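Ticket 1665: Funksteuerung Gästezimmer, Deckenlicht schaltet nachts von selbst ein
Status: gelöst, in Beobachtung
Priorität: 2
Gemeldet von: Hausverwaltung Pension Halvorsen
Bearbeitung: Renu Tyagi
Produkt: Flomlow Raumsteuerung, Zentrale im Technikraum EG

Meldung

Seit dem Update der Zentrale geht in Zimmer 4 nachts das Deckenlicht an. Es bleibt an, bis jemand am Taster ausschaltet. Zwei Gäste haben sich beschwert, einer ist umgezogen. In den anderen Zimmern im Obergeschoss ist nichts aufgefallen. Die Uhrzeit ist nicht immer gleich, meistens liegt sie zwischen zwei und halb vier. Neustart der Zentrale wurde gemacht, hat nichts gebracht.

Rückfrage Tyagi

Bitte folgende Angaben nachreichen:
Firmwarestand der Zentrale und des Schaltaktors im Zimmer.
Export des Ereignisprotokolls der letzten Nächte (Menü System, Protokoll, Export).
Wurde nach dem Update ein Gerät neu angelernt oder umbenannt?
Gibt es in der Zentrale noch Zeitprogramme aus der alten Anlage?

Antwort Hausverwaltung

Protokoll hängt an. Der Aktor hat laut Anzeige noch die alte Firmware, die Zentrale die neue. Neu angelernt wurde der Fensterkontakt im Bad, weil die Batterie leer war. Zeitprogramme haben wir keine, jedenfalls sehe ich keine in der Liste. Die Anlage hat im November noch die Firma Vover eingerichtet, von denen habe ich nur ein Übergabeblatt, kein Passwort für den Expertenmodus.

Analyse

Im Protokoll stehen sechs Einschaltbefehle ohne Tastendruck. Quelle ist jedes Mal »Szene intern«, also die Zentrale selbst und nicht der Wandtaster. Ein klemmender Taster scheidet damit aus. Ein Funkproblem ebenfalls, der Aktor quittiert jeden Befehl sofort.

Auffällig: unmittelbar vor jedem Befehl meldet der Fensterkontakt im Bad einen Statuswechsel. Das Fenster war laut Gast geschlossen. Der Kontakt verliert offenbar kurz die Verbindung und meldet sich danach mit »offen« zurück, gleich darauf wieder mit »geschlossen«. Für die Zentrale sieht das aus wie ein echtes Öffnen.

Bleibt die Frage, warum ein offenes Badfenster das Deckenlicht im Zimmer einschaltet. In der normalen Ansicht ist keine solche Regel zu finden. Expertenmodus per Fernzugriff freigeschaltet, Passwort wurde zurückgesetzt und der Hausverwaltung telefonisch mitgeteilt.

Befund im Expertenmodus

Es gibt eine ausgeblendete Szene mit dem Namen »Elus Test«. Auslöser: Kontakt Kanal 2, Status offen. Aktion: Deckenlicht ein, ohne Abschaltzeit. Der Kanal war vorher unbelegt, deshalb ist die Szene nie gelaufen. Beim Neuanlernen hat der Fensterkontakt den ersten freien Kanal bekommen, und das war dieser. Mit dem Update hat die Sache nur insofern zu tun, als der Kontakt am selben Tag neu angelernt wurde.

Maßnahmen

Szene deaktiviert, noch nicht gelöscht. Falls Vover sie für etwas gebraucht hat, lässt sie sich so wieder einschalten.
Firmware des Aktors auf den Stand der Zentrale gebracht. Dauer nahezu sechs Minuten, Zimmer war währenddessen ohne Lichtsteuerung.
Meldeverzögerung des Fensterkontakts hochgesetzt, damit kurze Aussetzer nicht mehr als Öffnen gezählt werden.
Hausverwaltung gebeten, den Kontakt neu auszurichten. Magnet und Sensor sitzen laut Telefonat zu weit auseinander.

Vor-Ort-Termin am 11. Juli 2024

Magnet im Bad versetzt, Abstand passt jetzt. Fenster mehrfach geöffnet und geschlossen, jede Meldung kam einmal an, Licht blieb aus. Wandtaster geprüft, linke und rechte Wippe schalten ohne Verzögerung. Beschriftung der Kanäle in der Zentrale an die Zimmerliste angepasst — vorher hießen drei davon einfach »Neu«.

Zwei Aufnahmen aus dem Schlafraum, auf der ersten das Schalterfeld über dem Bett:
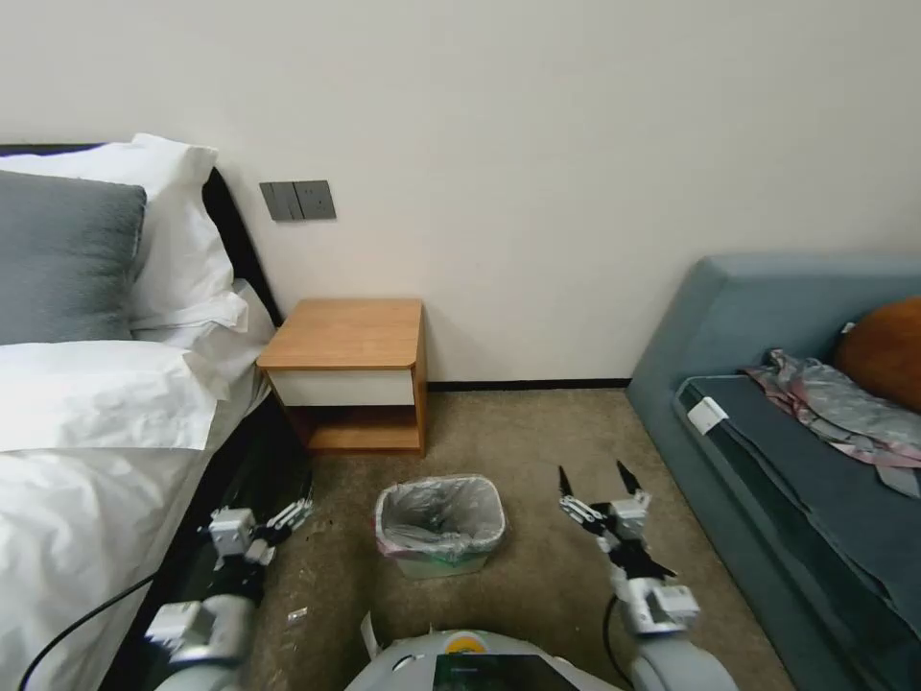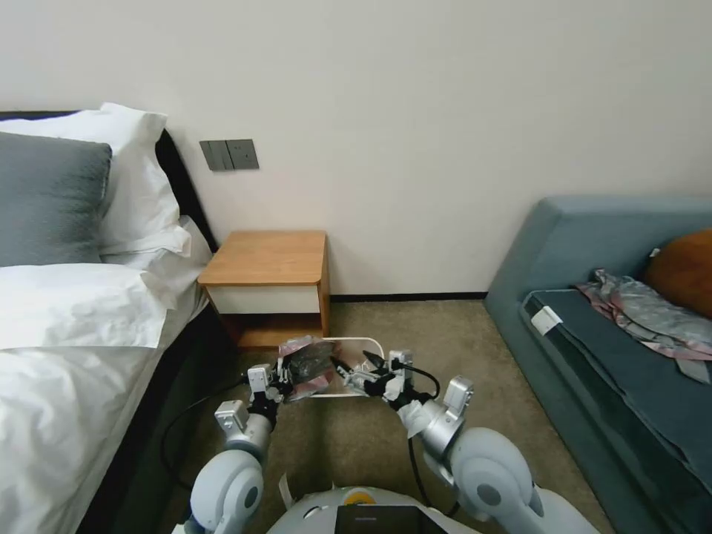 Offen ist noch die Batterieanzeige des Fensterkontakts. Sie steht trotz neuer Batterie auf »mittel«. Das kann an der Batterie liegen oder daran, dass der Wert nur einmal am Tag übertragen wird. Bitte morgen noch einmal nachsehen und den Wert hier eintragen.

Nachtrag Hausverwaltung

Anzeige steht jetzt auf »gut«. Licht war die Nacht über aus, im Protokoll steht auch nichts. Kann die Szene dann weg? Und gibt es die in den anderen Zimmern auch?

Antwort Tyagi

Ja, in zwei weiteren Zimmern war sie angelegt, beide ebenfalls auf unbelegten Kanälen. Ich habe alle deaktiviert. Gelöscht wird nach Rückmeldung von Vover, Anfrage ist raus. Bis dahin bitte beim Anlernen neuer Kontakte den Kanal von Hand wählen und nicht die Automatik nehmen. Ticket bleibt auf Beobachtung.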